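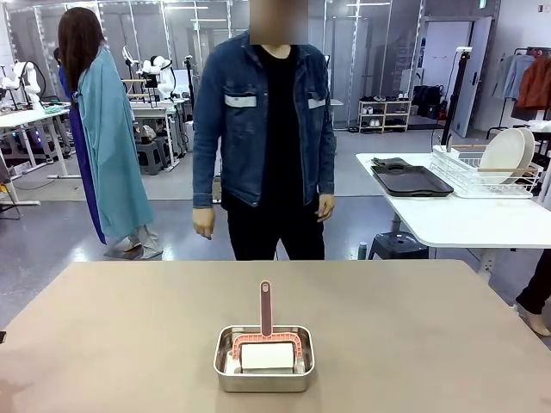 Qual a frequência mínima para mandar setpoints de posição ao controlador sem o braço trepidar?

Depende do interpolador. Se o driver interpola entre setpoints, 50 Hz chegam; se repassa o valor cru para as juntas, convém ficar no ciclo do próprio controlador.

Responder | Citar

tiagofer_sc
6 nov., qua.
Boa tarde. A pergunta é minha, obrigado pela resposta. Completando: a política publica a 14 Hz e quem recebe é o Stostix, versão 3. Em trajetória lenta vai bem. Quando o punho muda de direção perto da mesa, dá um tranco em cada setpoint novo.

juntaseis
O Stostix 3 não interpola por padrão, só na 2 era assim. Procure no arquivo de configuração o modo de entrada. Se estiver em "direct", é isso.

tiagofer_sc
Estava em direct. Passei para spline cúbica e o tranco sumiu, mas agora o braço chega atrasado e a garra fecha antes da hora.

mbrandao
Eu não usaria spline aí. Ela precisa do ponto seguinte para calcular, então você ganha um período inteiro de atraso. Faça a política prever blocos de ações e mande o bloco inteiro com timestamp.

juntaseis
Discordo em parte. Bloco com timestamp só funciona se os relógios estiverem sincronizados. Na Vikamholm perdemos setembro inteiro com isso. Para quem tem um braço só, atrasar o comando da garra pelo mesmo período resolve.

tiagofer_sc
São dois braços, cada um com a sua câmera de punho. Medi o atraso entre imagem e comando: 54 ms em um, uns 70 no outro.

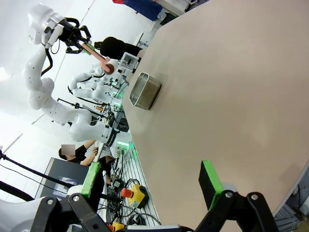

O segundo passa por um switch a mais, e o log dele tem 1588 mensagens fora de ordem. Não sei se o Stostix descarta essas ou executa mesmo assim.

mbrandao
Executa. Ative o descarte por número de sequência. E com dois braços eu insisto no timestamp, senão cada um vai interpolar sobre um passado diferente.

juntaseis
Com dois, concordo. Mas sincronize por PTP antes de mexer no resto.

p_ronca
O planejador da Climdale já faz esse alinhamento, não precisa escrever do zero. Só não deixe ele replanejar no meio do bloco.

tiagofer_sc
Liguei o descarte e os saltos maiores acabaram. Falta o PTP, o switch daqui não suporta e vou ter que pedir outro. Enquanto isso deixei a spline com a garra atrasada.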